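The April update from Coden is out, and it's the one I've been hoping for since last fall. If you play Adholm, their deep-sea slot with the lantern fish, you already know the old bonus round could drag. You'd land your three lanterns, sit through a long swim to the bottom, and then wait again while every shell opened on its own. The new version lets you open the shells yourself, in any order, and the swim is down to 2 seconds. What a difference!

I spent most of an evening with it in demo mode and played 1292 spins before I made myself stop. The bonus came in often enough to keep me happy, and my best single win was 60 times the stake, on a plain base-game spin with no lanterns anywhere near it. Demo results don't tell you a thing about what you'll get later, of course, but I do like to know how a game moves before I write about it.

The sound has been redone too — there's a low hum under the reels now that rises when the second lantern lands, and the old coin jingle is gone for good.
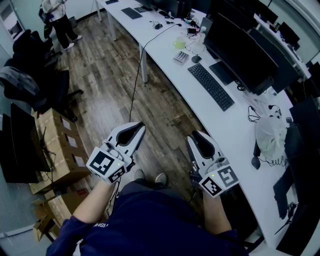

Becerra wrote in to say that the jingle was the best part, and that anyone who misses it can still get it by choosing "Classic" under the speaker menu. I tried it, and it works. It comes back every bit as loud as I remember, so turn your phone down first.

A few smaller changes that long-time players will notice:

- The paytable is now one scrolling page, with the wild rules at the top.
- Autoplay stops by itself when a bonus starts.
- Portrait mode finally shows all five reels at full size on smaller phones.
- The maximum win stays at 3000 times the stake, same as before.

That last one will disappoint the people who were asking for a bigger top prize on the message board. I'm fine with it. Games that chase a giant number tend to go very quiet in between, and what I love about Adholm is that something small is nearly always happening. 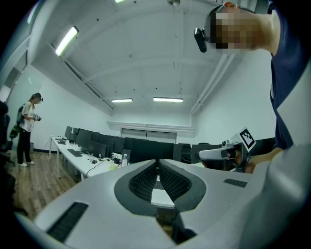
*A gripper, from the side of the jaws.*

Now for Prakell, which is the other half of this month's news. It's a brand new cluster game, also from Coden, and it goes live later in the spring. The grid is seven by seven and the symbols are garden bugs. Match five or more that touch and they fly off, leaving room for new ones to drop in. Every fourth drop adds a beetle, and beetles eat the lowest-paying symbol on the board. I laughed out loud the first time one cleared a whole corner for me.

The preview build I played had no sound at all and one menu still in placeholder text, so I'll hold off on a rating. The bones are great, though, and the drops feel quick without turning into a blur. I'd put it on your list now if you enjoy cluster games — and if you've never tried one, the rules screen is short and clear enough to start here.

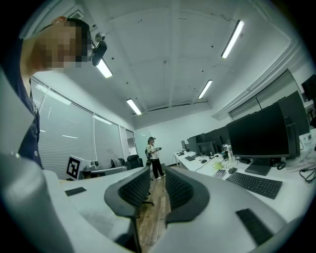 ## Before you play

Set your limit first, and keep it where you can see it. Adholm's session clock is off by default after the update, so you'll need to switch it back on under Settings. Demo mode is still open for as long as you like, with no account needed.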